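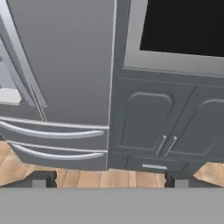
Cold storage is the part of Household Food Keeping that students think they already know, so I have saved it for Unit 4, when you are a little warmed up and a little more willing to argue with your own habits. Last unit we spent our time in the pantry, with flour and dried beans and the jars Veikko Leinonen brought in for us to smell (thank you again, Veikko). Now we come to the big gray refrigerator, the French-door kind with drawers underneath, and I would like you to begin with the upper door on the left, the one that is standing slightly open. A door left like that lets room air drift in, and room air carries both warmth and moisture, and the two of them together do more harm to a head of lettuce than most people would guess.

Let me back up and say what cold does. It doesn't kill much. Bacteria and molds slow down in the cold, the way all of us do on an October morning, and the enzymes inside the food slow down too, so that ripening and browning take days where they might have taken hours. When the food warms up again, everything picks up close to where it left off. Please write that in the margin, as it comes back on the final and half the class always forgets it.

Now for temperature. You want the main compartment at or below 40 degrees Fahrenheit, and the freezer at 0. If your kitchen has an older unit with a dial marked only in numbers, ignore the numbers and put a thermometer in a glass of water on the middle shelf overnight. I did this in my first apartment, in the old Hakala building, and got a reading of 50, after a whole winter of wondering why my milk turned so fast! The dial was set to 3, by the way, which I had taken to be a perfectly sensible setting.

Shelves and doors are not alike. Door shelves swing out into the room every time somebody wants a snack, so they run warmest, and they suit mustard, pickles, jam and other things with plenty of salt, acid or sugar in them. Milk and eggs do better on an inside shelf. Raw meat goes low down, on a plate with a rim, where any drips will land on the plate and not on your salad.

Drawers are for produce, and the little slider on many of them controls how much air gets through. Leafy things like it closed. Apples and pears like it open, and they like to be kept away from the leafy things, on account of the ethylene gas they give off as they ripen.

For next time, read the Altier chapter on freezing as far as page 446, and bring your own thermometer reading, taken at breakfast and again after supper.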